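The Great Block Sort, October

Every autumn I promise to sort the building blocks before the clocks change, and every autumn I find something more pressing, like descaling the kettle. This year I ran out of kettle. What follows is a small gallery of the attempt, with captions for those who like to know how these things drag on.

The blocks came to us as a job lot from a shop called Gounder, which was closing and wanted rid of them. The label on the sack said 500. The label was an optimist or a liar - I got to 743 before I lost my place and went to make toast.

The system, such as it is: one bin per colour, no exceptions, no "sort of purple" bin. Murnine, the last scheme I tried, had 11 categories and a key taped to the wall. It lasted until teatime.
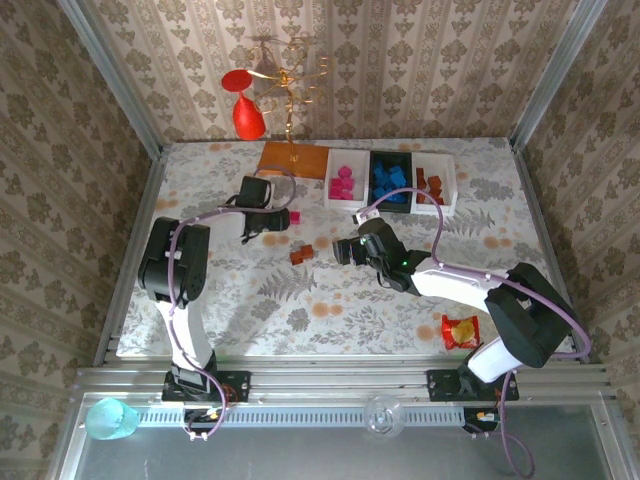 Magenta on the left, blue in the middle, brown-red on the right. One magenta straggler is still out on the ferns, and the brown-red ones on the table have at least had the decency to form a stack. Snack packet within reach of the work, as tradition demands.

Anitha wanted it noted that brown-red is a perfectly good colour and that anyone calling it "liver" should be made to sort the lot again on their own. She also thinks the bins should go darkest to lightest, and that putting blue in the middle is the act of a person with no feeling for order.

I have noted it. The bins are staying where they are.

Sorting by colour is the easy half, of course. Sooner or later somebody will want them by size, and I intend to be out that day. The brown-red ones are the worst for it, being so close to the colour of our hall carpet that I generally find them with my feet.

If you are doing this at home, do it on a Sunday, start with whichever colour you have least of, and put the biscuits on a different floor of the house.

Next gallery: the button tin. Pray for me.

COMMENTS (3)

Annapurna Sundaram
We do ours by colour too, but in old ice cream tubs. The lids are a mistake. You will never match a lid to a tub again.

Kerko
743 and you stopped for toast? Coward. I make mine 764 and I did it in one go.

Detar
Blue in the middle is fine. Tell Anitha.

We use cookies to remember your preferences. By continuing to browse you agree to their use. Accept | Manage settings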